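Ticket: Label printer drops off network
Site: Vonholm, packing floor
Opened by: Omolara Okafor
Status: Monitoring

07:40 Skodgate label printer shows offline on both packing stations. Panel reads Ready. Ping from the Hendriks server times out.
07:55 Power cycled. Back online for 2 minutes, then lost again.
08:20 Replaced patch cable. No change. Switch port log shows the link renegotiating between 100 and 10.
08:45 Port locked to 100 full duplex. Ping steady, 86 of 86 replies.
09:10 Queue still stalled. Spooler on Hendriks holding old jobs under the previous address. Cleared and restarted.

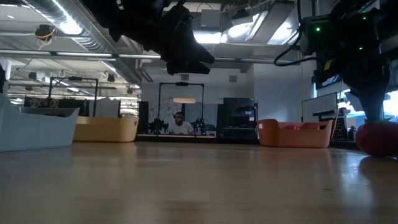 09:30 Test labels printed from both stations. DHCP lease was set to 60 minutes, now a reservation. Skuka driver left at current version. Recheck in October, after the switch firmware update.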